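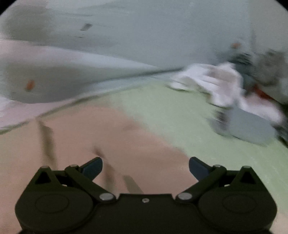
Folding on the cutting mat

I have a cutting mat, a big green one with white lines, which I bought when I wanted to learn sewing. I made one cushion and two napkins. After that the mat stood behind the wardrobe until last August, when my friend Nana Zakaria visited me and asked why I don't fold my clothes on it. She used to work in a shop and there they folded every sweater on a board. I did not take it very seriously at first, but now I do it every week and I want to write down how it goes.

Before, I folded everything on the bed. A mattress is soft, so the sleeve sinks a little, you pull it, and then the other sleeve moves too. My piles were always leaning. I also had the bad habit of folding against my chest while watching television, and then every shirt came out in a different width. In the drawer it looked fine for one day.

The mat lies flat and the lines show me if I am going crooked. I put the side seam of the garment along one white line and I fold to another line. For T-shirts I always use the same two lines, so all of them have the same width. You don't need to measure anything. My mat came from a small shop called Bansal, which sells fabric and buttons near the station, and I paid 18 dollars for it. I have seen the same size at Disix for less, but that one smelled strongly of rubber when I opened the package, so I left it there.

I do it in the bedroom, next to the bed, with the carrot bedding hanging down at the far side. Yes, I am an adult with carrots on my bedding. My sister Jyoti chose it, she said the room was too serious.

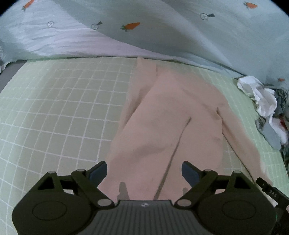
The knit things are the most difficult for me. They are soft and they stretch if you hold them by the shoulders, so I lay them down first at full length and smooth them with the flat hand from the middle to the outside. I don't pull on the cuffs. Then I fold one long side to the middle, then the other one, and after that I fold from the bottom in thirds. If it is a thick knit I fold it only in half, because in thirds it opens again by itself and takes the whole height of the drawer.

The heap stays on the right and the finished ones go away to the left. I am right-handed and I tried it the other way too, but then I was reaching over the folded clothes all the time and pushing them down. Maybe for a left-handed person it is the opposite.

Some things I don't fold any more. Socks I only put in pairs, one on top of the other, and I lay them in a shoe box. Pajamas go under the pillow anyway. Fitted sheets I have tried 4 times with a video and I have given up, I roll them and close the closet door quickly.

One warning about the mat: don't put it close to the radiator. Mine got a wave in one corner during the winter. I laid it on the floor under some heavy books for a few days and it became better, but the corner is still not completely flat. Also please don't iron on it. I know a person who did this (it was me, with a napkin) and there is now a shiny place which does not go away.

My mother thinks all this is too much work for clothes which will be worn again on the next day. She has a point, she folds faster than me and she looks out of the window while she does it. But I like to open the drawer in the morning and find the pink one without digging, and it makes me calm to do the folding in the evening with the radio on. Next time I want to try the towels, although I think they are too wide for the mat and will hang over at both sides.

Recent posts

The Ranier shelf, one year later
Washing wool by hand in a small sink
Why I stopped buying storage boxes
My Kiro kettle and the hard water
Two napkins and a cushion: my short life in sewing
What to do with single socks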